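Home How-To Closets Entryway Laundry Archive

Search this site Enter keywords Go

How to Tidy a Shoe Rack (and Give Your Canvas Slip-Ons a Little Love)

September 28, 2019
By Zoriana Zakharchenko

I love a shoe rack! I love it the way other people love a spice drawer. Give me a metal rack with two tiers, a free evening and some music and I will be happy until bedtime. So when readers asked for a start-to-finish shoe post, I was already pulling everything onto the floor mat before I'd finished reading the emails.

The plan is simple. Take the shoes down, clean the ones that need it, sort them into pairs, and put them back so that the ones you wear most are the easiest to grab. Canvas slip-ons get the most space in this post, as they're the shoes I hear about most and the ones people give up on too early.

What you need

A soft dry brush (an old toothbrush is fine)
A small bowl of lukewarm water
A few drops of mild dish soap
Two light-colored cloths
Baking soda
Plain white paper for stuffing
A floor you don't mind getting dusty, or a mat to cover it

Step 1: Get the slip-ons down on the floor

Start with canvas, because it needs the longest drying time and you can do the rest of the rack while you wait. Set the pair side by side on the mat and look them over in good light. Navy is a wonderful color for this kind of shoe. It's forgiving on top, but it makes every gray mark on a white sole stand out, so that's where most of your scrubbing will go.

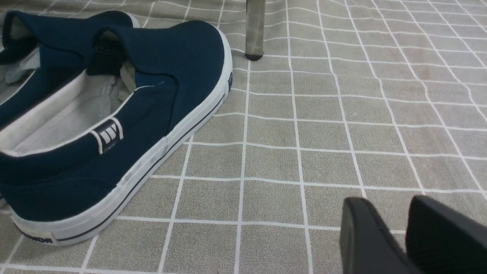 Zoriana Zakharchenko
Closets and Entryway Editor

Before any water comes out, go over the fabric dry. Short, light strokes, always in the same direction, from the heel toward the toe. Then tip each shoe over and tap the sole a few times with your palm. You'll be amazed at the grit that falls out (I always am, and I do this a lot).

Pay attention to the seam where the canvas meets the rubber. Dust settles in there, and if you wet it first it turns into a muddy line that's a real pain to get out. Two minutes with the toothbrush now saves you a lot of rubbing later.

Step 2: Clean the white rubber

This is my favorite part, because the change can be so quick! Mix baking soda and a little water in your palm or a saucer until it's like toothpaste. Dab it onto the sidewall with a cloth and rub in small circles. Work your way along the rubber a few inches at a time and wipe each stretch with the second, damp cloth before moving on.

Go gently over any printed lettering or a colored stripe. Print on rubber can wear away, and a thin stripe running the length of the sole is half of what makes a slip-on look finished. For those spots I skip the baking soda and use only soapy water on a fingertip wrapped in cloth. 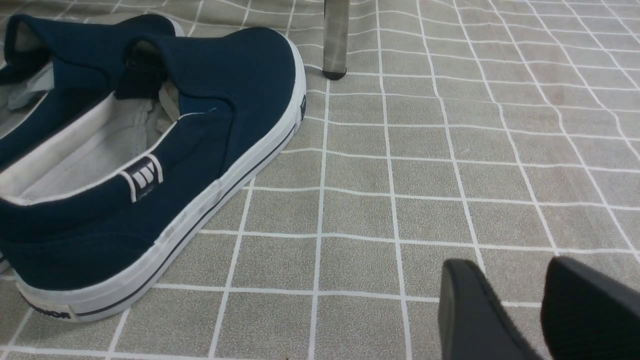
Navy canvas, white soles: the collar trim deserves a wipe too.

White trim around the opening picks up color from socks and dirt from fingers. A barely damp cloth pinched over the edge and pulled along the whole collar does the job. Don't soak it. If the water runs into the lining you've just added hours to the drying time, and pale linings can dry with a tide mark that's harder to shift than the original dirt.

Same goes for the stretchy panels. Elastic doesn't like heat or hard scrubbing, so press the cloth against it and lift, press and lift. If a thread is sticking up, leave it or snip it with small scissors. Please don't pull!

Step 3: Dry them slowly

Crumple the white paper and stuff the toes just enough to hold their shape. Newspaper works for dark linings, but on pale gray the ink can come off. Stand the shoes somewhere with moving air, away from the radiator and out of direct sun. Overnight is usually plenty if you kept the water under control.

My friend Arsen Pavliuk puts his on top of a heating vent every single time and then wonders why the soles start to come away. Glue and heat are not friends, Arsen.

Step 4: Sort the rest of the rack

While the canvas dries, turn to everything else. I sort by how a shoe gets used and ignore color completely, much as I adore a color-coded shelf.

Top tier: slides and anything you step into without bending down. Thick foam slides are perfect up here. They weigh next to nothing, and you can tell the pairs apart at a glance even if you own two in nearly the same shade. Leave a gap between pairs so they don't creep together into one big pile of straps.

Lower tier: sneakers with laces, and the canvas pair once it's dry. Heavier shoes are steadier down low, and you'll be crouching to tie them anyway.

Under and behind: this is where things that aren't shoes end up. Books, mostly, at least in the homes I visit. Pull them out, wipe the covers, and find them a shelf, because grit off a sole will scratch a glossy cover before you know it.

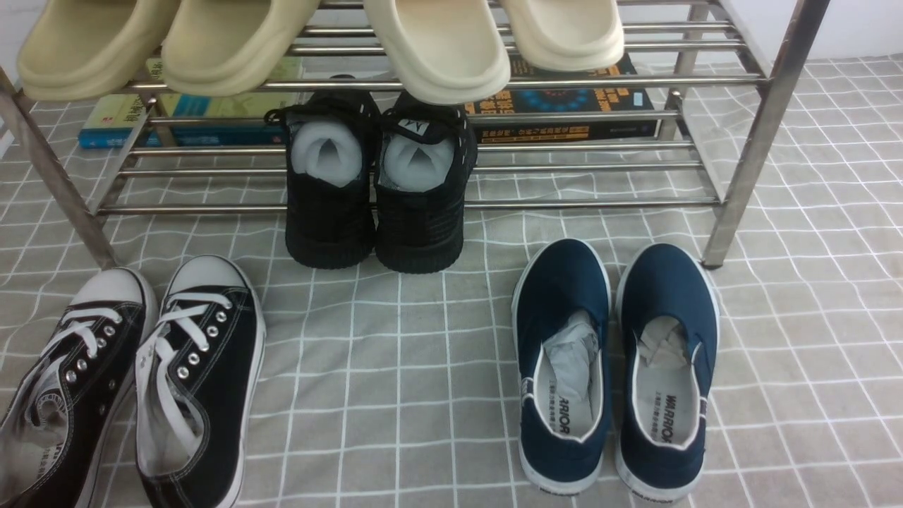 Tamara Holovko wrote in to say that she lines up her family's shoes with the heels facing out, so that everyone can slide a finger in and lift the pair in one go. She also keeps laces tied loosely so they don't drop between the bars, and she says it's the only shoe rule her kids have ever stuck to.

I tried Tamara's heels-out system for a week and I'm a convert. It's so much faster in the morning! Toes out does look prettier if the rack faces your front door, so pick whichever makes you happier when you walk in.

Step 5: Wipe the rack itself

Round metal bars collect a surprising amount of fluff. Wrap a damp cloth around each one, close your hand, and pull from one end to the other. Dry it right after so you don't leave water spots. Check the feet as well, and give the rack a little wobble. If it rocks, look at the floor before you blame the screws; a folded edge of the mat under one leg will do it.

Sweep or vacuum the mat last, once all the dust that's going to fall has fallen. Mats with a printed grid are handy, by the way. I line my shoes up along the lines and it scratches a very particular itch.

Step 6: Put the slip-ons back

Squeeze the toe and feel inside the lining before the shoes go up. Any coolness means there's still damp in there, so give them a few more hours.
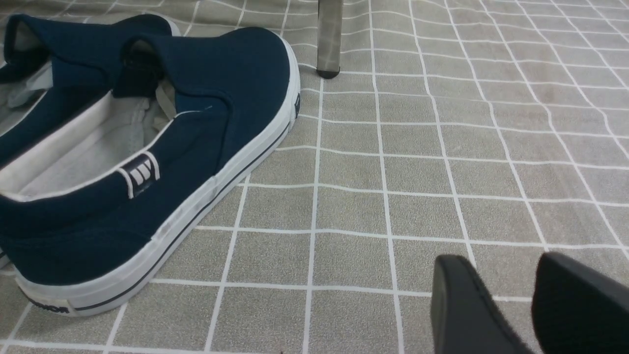 Lay each one on its side for a minute and go over the sidewall again in daylight. There's nearly always a gray patch you missed, usually near the middle where the foot bends. A dab of paste, a wipe, done. Some scuffs are worn right into the rubber and won't budge, and I think that's fine. They're shoes, they go outside.

Then pull out the paper, push the collar back into shape with your thumbs, and set the pair down close together.

How often?

I do the dry brush and the bars whenever the dust bothers me, and the full job every 3 months or so. If you live somewhere with slushy winters, save the big one for March, when the boots go away and the light shoes come out again.

Next up I'm tackling suede, which scares me a bit. If you have a suede trick you swear by, send it over and I'll test it on my own poor loafers first.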